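# Learning to read slowly again

15 Apr 2022

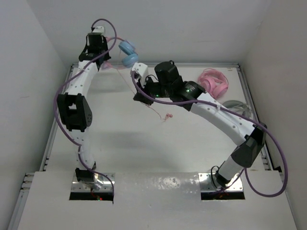 *White table, gray walls, and two purple cables.*

For a long time I told people that I read a lot. It was true when I was nineteen. In the last years it was more like a habit of speaking, the same as when a person says he plays the guitar and the guitar is at his mother's house without two strings.

I noticed it in winter, on the train. I had with me a novel of 875 pages which Concetta Lombardi gave me for my birthday, and I was on page 40 since three weeks. Every time I opened it I had to go back some pages, and then my stop came. I knew the names of the characters but I did not care what would happen to them. I blamed the book first. Then I tried another book, a thin one, and it was the same thing.

So I decided to learn reading again, in the way one learns to swim again after many years. I write down how I did it, maybe it is useful for somebody.

## The rules, which are few

I read on paper only. The phone stays in the kitchen, in the drawer with the tea towels. I read after dinner, before I wash the dishes, because after the dishes I am already half asleep. I do not read in bed anymore. I know many people love this, but for me the bed wins always.

The other rule I took from Pui-shan Chu, who was my neighbor when I lived near the canal. She reads the first page of each chapter aloud, with normal voice, even when she is alone. I felt very stupid the first evenings. I live in a building with thin walls and I am sure the family below me has heard a good part of a story about a lighthouse. But it works for me. The voice cannot jump over lines like the eyes do, and after one page I am inside the chapter and I can continue in silence.

I also do this in English, which is not my first language, and there it helps even more. I discovered that for years I had pronounced the word "awry" in my head like "aw-ree". I have said it like this in a meeting once. Nobody corrected me, they were kind people.

## What I read

I began with short stories, and it was a mistake. Each story asks you to start from zero, and starting is exactly the part I was bad at. A long book is easier when you are out of practice – you pay the entrance only once.

After two false starts I went back to Concetta's novel. I started from page 1 and not from page 40. It is a family story about three sisters who inherit a paper mill, and the first hundred pages are mostly rain and lawyers. I complained about this to Concetta on the phone and she said only, "Wait for the uncle." The uncle arrives on page 212. She was right, but I still think he could take an earlier train.

I have a small notebook for it too. I don't write opinions there, only sentences that I liked, and the page number. My handwriting became terrible over the years. Some of the sentences I cannot read anymore, and I have to look for the page to know what I liked so much.

## What I did not manage

Nonfiction is still hard. I have on the shelf a history of salt that everybody praises. I open it, I read with attention about taxes, and the next day I remember nothing of it. Quyên Trịnh says I should read such books with a pencil and argue in the margins. I was raised by a librarian, so to write in a book feels for me like a small crime. Maybe I will buy a second-hand copy and practice on it.

I also did not manage to read every day. In March I was sick, and then there was work, and for eleven evenings I read nothing. Before, I would have said that the project is finished. This time I took the book again on the twelfth evening, read aloud the last page I knew, and went on from there.

Now I am on page 640. The mill is sold, the youngest sister has gone to live by the sea, and the uncle has a secret that I guessed wrong two times already. I would like to finish in May, before Concetta visits, because she wants to talk about the end and she is not a person who can wait. If you have read something long and slow that you loved, please write me the title in the comments. No salt, please, for the moment.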